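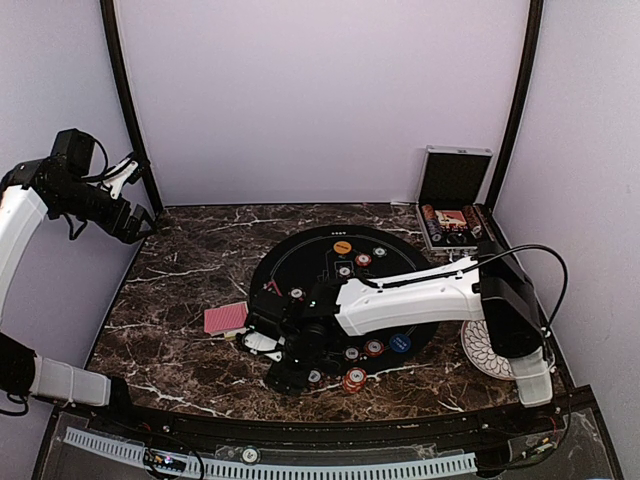
Chips out on the round mat, with the case open at the back of the table.

Trindasen game chest -- progress report for August
To: Hok-lam Yu, Skatard
From: Zofia Kozłowski
2025-09-03

You asked whether the chip sets are ready to go out on loan. Most of them could go. I am less sure they would come back in a state anyone could use.

The stock list has 2,171 chips on it. Efren Quiambao went through the cases in August and got 2,099. Some of the gap may be bad counting at delivery, since the supplier's sheet was copied over and never checked. I don't want to reorder until we know, and I would ask you not to read the shortfall as theft or as proof that the lending idea has failed. It proves that our list was poor.

The aluminum case is the best thing we bought. Chips sit in rows on both sides of the card slot, so a player can see where things belong. Our plan says this layout will make people pack up properly by themselves. I doubt it. The case in the photo still has red, brown and white chips in its rows, while the ones on the mat include orange and blue, single chips and a short stack, and the pink deck is over on the bare marble. Getting all of that back by color takes patience at the end of an evening. Eun-seong Cho has drafted a card for the inside of the lid showing which color goes in which row. It's a good card, but it has not been tried on people who want to go home.

The black round mat does its job. I remain unconvinced by the thin white arcs, which we paid extra for and which none of our rule sheets mention. Either Eifion Mostyn writes them into the rules or we order plain mats next time. The same goes for the little red triangle. It has two different names in our paperwork and no place of its own in the case.

Spending in August was $249, all of it on replacement decks and lid cards. Nothing was spent on mats.

Next: a recount by someone other than Efren (his request), lid cards in every case, and two trial loans. I'd hold the wider launch until both trial cases are back and have been checked against the list.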